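Gorau Countertop Water Filter Pitcher

Item 691

If you've been hauling cases of bottled water up the stairs every Tuesday, the way we did for years, we think you'll get along very well with the Gorau. It's a plain, roomy pitcher with a filter that sits down inside the lid, and it pours without dribbling down the front (we tried a lot of pitchers that dribble, believe me). Fill it at the tap before bed and there's plenty for coffee in the morning.

We started carrying it in April after Aníbal Cunha, who runs our repair bench, brought his own from home and left it by the sink for all of us to use. By the end of that week half the shop was asking where to get one!

What you get
Pitcher with lid and flip-up spout cover
One Lotska filter, ready to rinse and drop in
A soft brush for the spout
A little card for writing down the date you changed the filter

Bottled water and a mug.
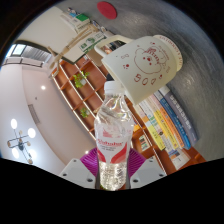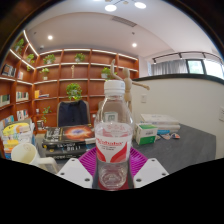 Each Lotska filter is good for 70 gallons. In a house with two coffee drinkers and a dog that's a good long stretch, but if you have teenagers you'll want a spare in the drawer. Rinse a new one under cold water until the water runs clear, then push it down until you feel it seat. If the pitcher fills slowly the first day, give it time. It speeds up once the filter has soaked through.

The lid and pitcher can go in the top rack of the dishwasher. Please take the filter out first, and don't run hot water through it, ever. The brush gets into the corner of the spout where a sponge won't go.

Colors are Peixoto blue and plain white. The blue is a bit deeper than it looks on most screens, closer to denim, and we like it a lot.

Will it fit my fridge door? Most of them, yes. It stands 244 mm tall with the lid on, so measure your shelf before ordering. If yours is too short, the smaller Grestov model holds less but slides in nearly anywhere, and it takes the same filter.

Spare filters are sold singly or in packs of four. Orders over 200 dollars ship free.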